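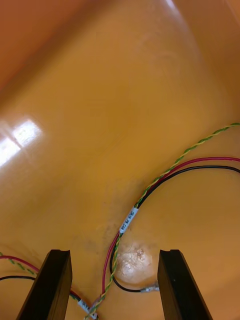

About Weridley

We run a supper club and a small lunch counter. Same kitchen, same six burners. Lunch Tuesday to Saturday, supper Fridays and Saturdays, plus the odd Sunday when we feel up to it.

Page last updated 2019-04-18, in between prep and service, so excuse the shortness.

How it started

Afonso Aguiar cooked at Brakberg for most of his twenties. Fish station, then sauces, then whatever needed doing. Nam-gil Ko was on pastry two doors down at Cunha and used to trade bread for stock at the back door. They talked about a place for years. Then the old sandwich shop on Waditz Street came up for rent, with the hood and the walk-in already there, and that was that. Signed in August. Opened eleven weeks later with borrowed chairs.

First night we had 19 guests and ran out of forks. We have more forks now.

What we cook

Short menu. Lunch is a soup, two plates, a sandwich and something sweet. Changes when the produce changes, usually Wednesday. Supper is one set menu for the whole room, five courses, everybody eats together at 7:30.

Afonso grew up on salt cod, beans, greens, lots of garlic. Nam-gil's side is more pickles, broths, rice, anything fermented. We don't call it fusion. Some plates are his, some are Nam-gil's, and a few have been argued over so long we can't remember who's they are. The pork and clams with radish kimchi is one of those. So is the custard tart with toasted barley, and no, it isn't coming off the menu, please stop asking if it is.

Bread is baked here every morning. Two kinds, a corn loaf and a plain sourdough. Leftover loaves go on sale at 2:30, half price, first come.

The room

24 seats at lunch if you count the window ledge. For supper we push everything into two long tables, so you'll be sitting next to someone you don't know. People mostly like it. If you really can't stand it, come for lunch.

There's one step at the front door, and a level entrance off the alley. Call ahead and we'll have the alley door open. Restroom is on the same floor and fits a wheelchair, a bit snug.

It gets loud. Brick walls, low ceiling. We put up some felt panels last winter, helped a little.

Reviews and lists

We've been written up a few times. Nice when it happens. The phone went crazy for two weeks after the weekend paper came by, then it calmed down and the regulars got their stools back. We made a regional top 200 last year, number 179, and Nam-gil's mother has the page on her fridge. We don't chase that stuff. No PR firm, no tasting dinners for judges. If a critic comes in they get what table four is getting.

Who works here

Afonso — kitchen, ordering, the radio
Nam-gil — bread, pastry, pickles, also the books
Four cooks and three people out front, most of them here since the first year

Everyone gets the same hourly base and tips are split across the whole staff, dishwasher included. Staff meal at 4. We close two weeks in August and everybody gets payed for it.

We sometimes take on a trainee. One at a time, paid, three months minimum. No need for a culinary school diploma but you should like getting up early. Write us a few lines about what you cook at home, skip the fancy résumé.

Where the food comes from

Vegetables from two farms, both under an hour's drive. Eggs from the same people who do our greens. Fish comes Thursday and Friday mornings, so don't expect much of it on a Tuesday. Pork by the half, we cut it ourselves. Coffee, rice and dried beans we buy in like everyone else.

Booking

Lunch, no bookings, just walk in. Noon to 12:45 there's usually a wait.

Supper has to be booked. Seats go up on the first Monday of the month at 10 am, for the month after. $124 a person, tax and service in, drinks extra. Corkage is fine, one bottle per couple. Cancel up to 72 hours before and you get it all back. After that we try to resell the seat, and if it sells you get your money.

Allergies — tell us when you book, not at the table. We can do no pork, no shellfish, vegetarian. We can't promise gluten free, there's flour on everything in this building.

Private dinners on Mondays and Wednesdays only, up to 24 people. Email first.

Find us

Weridley, 3601 Waditz Street, on the corner accross from the laundromat. Parking is on the street, free after 6. The bus stops half a block down.

Phone gets answered 9 to 11 and 3 to 5. Rest of the time we're cooking, so leave a message and one of us will call back the next morning.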